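**From:** Leobardo Manríquez
**To:** trodstead-handling
**Date:** 31 October 2022
**Subject:** Re: [handling] Bottle task, right hand, and what we freeze before Skunow

Jörg, all,

Replies are in line. I have cut the parts of your message that were settled on the call. The log directory has been renamed, so the old path in the wiki no longer works. Use the one in the pinned post.

> Can we please agree which object set we are tuning on? Half the parameters in the shared file look as if they came from the hard plastic parts and half from the bottles. I can't reproduce either group's results with the file as it stands.

Agreed, and the fault is mine. I merged two branches in September and kept the newer value wherever they differed, with no check on which object the value belonged to. The file is now split into `rigid.yaml` and `bottle.yaml`. Anything common to both is in `hand_base.yaml`, and the loader refuses to start if a key appears in more than one of them.

For the rigid set the closing order is unchanged. The thumb goes over the upper side, the fingertip pads press from the opposite side, and the lower finger wraps last. The pads are flat, so on a rounded surface each one makes contact over a small patch, and the position of that patch matters more than the commanded force. Raising the force on a badly placed pad makes the object roll sooner.

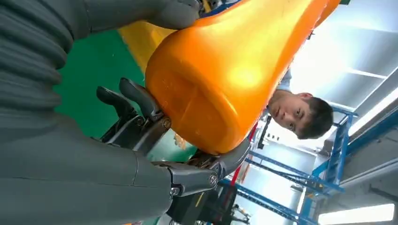 Jörg Hagedorn wrote:

> I don't think force is the right thing to limit at all. On the rigid parts we should close to a position, wait for the current to settle, and only then add torque. Laryea does it the other way round, and I suspect that is why the object turns in the hand on the first lift. Has anyone tried it with the order swapped?

Yes, on the rigid set only. Laryea has a flag for it, `settle_first`, which is off by default and missing from the manual. With the flag on, the hand closes to the stored position, waits for 13 control cycles, and then ramps the torque. The object turned less on lifting. I would not call it solved, as all of the trials used the same approach angle and the same starting pose.

The log now holds 237 attempts across both sets. Please don't quote a single success rate from it. Early entries count a grasp as good if the object left the surface, and later ones require it to be released in the target area as well. I have added a column called `criterion` and filled it in where the operator's note made it clear. Where the note was missing, the column is blank and the row should be left out.

> For the bottles, does the placing order matter, or only the final layout? The rules say "arranged" and nothing more.

I asked the organisers. The final layout is what gets marked. Bottles must lie on their sides, next to one another, with the caps facing the same way, and wholly on the sheet. The order is free. A bottle overlapping the edge of the sheet counts as not placed.

We have been filling the row one bottle at a time, always picking with the right hand. Some points on that:

- **Pick point.** We grasp near the base, from above. The cap end is narrower and the fingers tend to meet underneath it before the thumb has closed.
- **Orientation.** A bottle lying diagonally has to be turned before release. We do this in the air. Turning it while it is in contact with the table was quicker but knocked neighbouring bottles twice, and the time saved was lost again in tidying the row.
- **Left hand.** It stays open and is used only to hold a position near the sheet. It has no part in the grasp. The Irnance team use theirs to nudge the row straight, and we may copy that if the wrist offset is corrected first.
- **Sheet.** Cardboard that has been folded does not lie flat, and the height map picks up the raised part as an obstacle. Either press it down before the run or mask it. Please write down which you did.
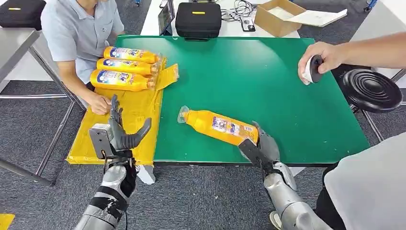
The remaining error on this task is mostly in release. The fingers open in the reverse of the closing order, so the last contact to go is the thumb, and the bottle gets a small push sideways as it leaves. On an empty sheet that is harmless. With the row partly filled, the push is enough to open a gap or to shift the bottle already there. I have tried opening the thumb first with the fingers held for 5 cycles. The push is smaller, but the bottle then drops a little further. I would like a second person to run the same comparison before we change the default.

> Last thing: when do we stop changing code? At Trodstead we were editing parameters in the queue and I would prefer not to do that again.

So would I. Proposal:

1. Code freeze 24 hours before the first scored run at Skunow. After that, only the three YAML files may change.
2. Every change to a YAML file goes through two people, and the second one does the push.
3. Whoever is operating keeps the stop device in hand for the whole run and does not type.
4. The seated helper may reset bottles between runs, but keeps clear of the table once the operator has called the start.

Item 4 is new. The rules allow a helper beside the table during practice but are vague about scored runs, and I would sooner we got used to the stricter reading now.

Open items, with owners where there is one:

- Swapped closing order on the bottle set: Jörg, if you have the time. Use `settle_first` and leave the force limit alone.
- Release comparison: no owner yet.
- Wrist offset, left arm: me. The correction is a single value, but it needs measuring again after the straps and cable have been refitted.
- Blank `criterion` rows: whoever ran them. Your initials are in the log.

If you object to the freeze, say so on the list and not in the issue tracker. I don't read the tracker every day.

Regards,
Leobardo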